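Wednesday, January 31, 2024

Kitchen cell budget, second go

Spent the morning with Firdevs going over what we can afford this year (not as much as I'd hoped!). The big line is still the arm. Kedis want a deposit before they'll hold a delivery slot, and Brigitta says nothing over 3,000 gets signed without two quotes, so I've written to Benavides as well. Tsutomu reckons they'll be slower but nicer to deal with. We'll see.

Meanwhile I've been using the sim to work out what we need to buy for the mock-up. I keep changing my mind about which side of the sink the arm should go. On the right it can stretch across the front of the basin towards the tap, and I like that, but it does eat up a lot of worktop on that side, and the bowl at the back ends up half hidden behind it.

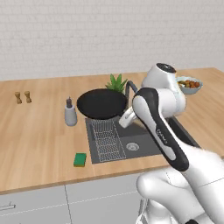

Shopping list so far

Sink with a dark basin, plus an arched tap with a spray head. Yuto found one at 279, need to check if that includes the tap.
Wire rack to go in the basin. Cheap, get 2 and keep one spare.
Black frying pan, pump bottle, green and yellow sponges. Aurora can bring the pan from home.
Worktop: ask Weltside for a price per length, light wood if they have it.

Still to sort

Mounting plate for the arm, not in anyone's quote yet. Also a splash cover?? Firdevs thinks we can run dry until October and put it in the next round. Ring Kedis tomorrow about the deposit.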